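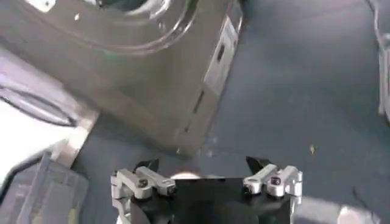 On the carpet at Fondberg

Children's entertainers wanted - parties and family events

Fondberg supplies entertainers for birthday parties, school fairs, hotel family weekends and shopping centre events. We are taking on nine self-employed performers for the season starting in September, working from our Ardale and Citon bases.

You might be a balloon modeller, a puppeteer, a juggler, a face painter or a clown. We will also look at singers and storytellers who can hold a room of under-sevens. Magicians need not apply this time, as that list is full until spring.

What the work involves

Most bookings are two-hour parties in halls and private homes, with one entertainer working alone. You arrive 25 minutes before the start, set up your own kit, run games and your act, and stay through the tea. Larger events are worked in pairs or small teams, usually with a walkabout slot in the morning and a stage slot after lunch.

Weekends are the busy time. You must be free for at least three weekends in every four between September and the end of January. School holiday work is offered first to people who have done well in term time.

What we ask for

- An act of at least 40 minutes that you have performed in front of paying customers
- Your own props, speaker and microphone
- Public liability insurance, or willingness to take it out before your first booking
- An enhanced background check, which we can arrange
- A full driving licence and use of a car

Face painters should bring a portfolio and a list of the products they use. We only book painters who use water-based paints made for skin.

Costumes for themed parties are lent by us and go home with you for the weekend. They must come back to the base by noon on the day after your last booking. Please don't alter them. If something tears, put a note in the bag and we will mend it.

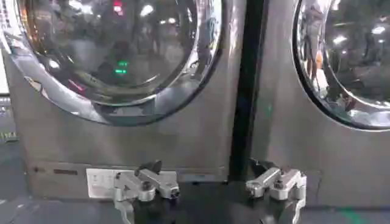

Pay

A standard party pays 123 pounds, plus mileage beyond 13 miles from your base. Team events are paid by the half day and the rate is given when the job is offered. You invoice us at the end of the month and we pay within two weeks. If a customer cancels in the last seven days you still get half the fee.

We do not charge a joining fee or take commission on tips. You are free to work for other agencies, but private enquiries that come from a Fondberg booking should be passed to the office.

How to apply

Send us a short video of your act, unedited, with the audience in shot if the parents have agreed to it. A phone recording is fine. Add a page on where you have worked, two references, and the base you would like to work from.

Auditions are held at the Urrutia Rooms in Ardale during August. Each one lasts 15 minutes and there is parking behind the building - use the side gate, not the front. We reply to everyone who auditions, usually within a week.

Apply through the contact form and put "Party entertainer" in the subject line.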